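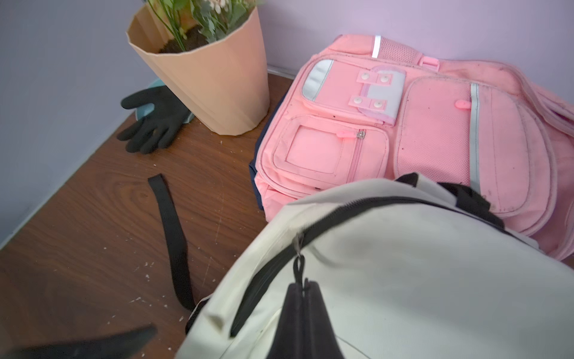
## Which fingertips for zipper pulls and straps on backpacks?

**Posted by gripperbench_tom, 26 Aug 2022**

I'm comparing two sets of fingers on the same parallel gripper and can't decide which to keep. The job is handling backpacks on a table: grab the bag by its top handle, move it, then take hold of a zipper pull and open the main compartment.

Set A is a pair of Komumex fingers, stiff, with a narrow tip. Set B is a pair of soft fingers from Birkside that bend around whatever they touch. The arm is an Oltham, nothing special, and I drive it by hand with a leader arm for now. There's a small camera at the wrist.

What I see so far:

- Handles and shoulder straps: Set B is better. It drags in more fabric than I want, but it rarely drops the bag.
- Fabric zipper pulls that hang free: both work.
- Small metal sliders with a short tab lying flat against the cloth: Set A gets them sometimes. Set B slides over the top nearly every time.
- Flat webbing lying on the table: neither is good. I end up pinching the table.

The wrist camera is the other problem. When the tips get close to a slider, the finger on the camera side covers it, and I finish the move by guessing. My force limit is set to 60 percent of maximum on both sets.

Do I buy a third set, or is there something to fix with what I have? I'd also like to know if people test on one bag or several. I've been using a few in different colors and fabrics, and the results jump around a lot between them.

---

**Soledad Mansilla**

I'd stay with the stiff fingers and change the tips. A zipper tab lying flat is a thin object on a soft surface, and a soft finger is the wrong shape for it. It needs an edge that can get under the tab. We ran the same comparison in March on school bags and jackets and ended up with a narrow stiff finger carrying a thin rubber pad on the inside face only. If the rubber wraps around the end of the tip, it catches on the cloth and pushes the tab away from you.

How you come in matters as much as the finger. Coming straight down, the bag gives way under you and the tab sinks with it. Try it in this order:

1. Put the bag on its back and press the fabric flat beside the zipper with the closed tips. If the bag is empty, stuff it with something. A limp bag folds wherever you touch it, and that alone could explain why your numbers jump around.

2. Open the fingers only a little wider than the tab. Most people open them all the way, and then both tips land on the piping on either side of the zipper track.

3. Line up so that one finger goes down on each side of the slider, with the camera looking along the track. On a bag with raised piping, use the piping as your guide. It shows up in the wrist view after the slider is hidden.

4. Stop just short of the fabric and check your side-to-side position before you close. If the tip is beside the slider, you can correct from there. If it's already on top, back off and come in again.

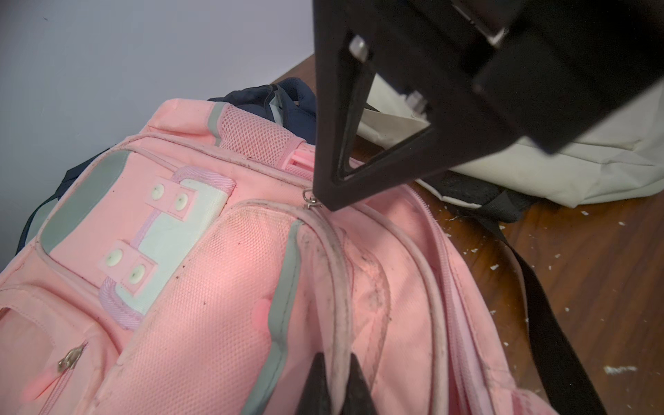 5. Close slowly, lift a little to stand the tab up, and then pull along the track. Pulling at an angle jams the slider, and the whole bag comes with you.

For the force limit, 60 is high for a tab and about right for a handle. I keep two settings and switch between them.

On the camera: a second one, fixed off to the side of the table, helped us more than any change at the wrist. It doesn't need to be expensive. Once we had it, the operator used the wrist view to get close and the side view for depth.

As for the number of bags, use several, but change one thing at a time. Run both finger sets on one bag first, with the same starting position, and write down each miss as "slid over," "caught fabric," or "wrong spot." A plain success rate won't tell you which part to fix. I'd keep the webbing out of the score until the zippers are sorted. For flat straps we push the end with one finger until it buckles, then grab the hump.

---

**dry_run_88**

just get suction

---

**kbenson**

Suction won't hold on woven fabric or mesh, the air goes right through it.

I agree with Soledad on the stiff fingers. I have the Benítez tips, which have a small hook ground into the end, and they're good on metal tabs and bad on everything else. They also snag mesh pockets, so watch out for that if your bags have them. I would try filing down a spare pair of the fingers you already own before paying for another set.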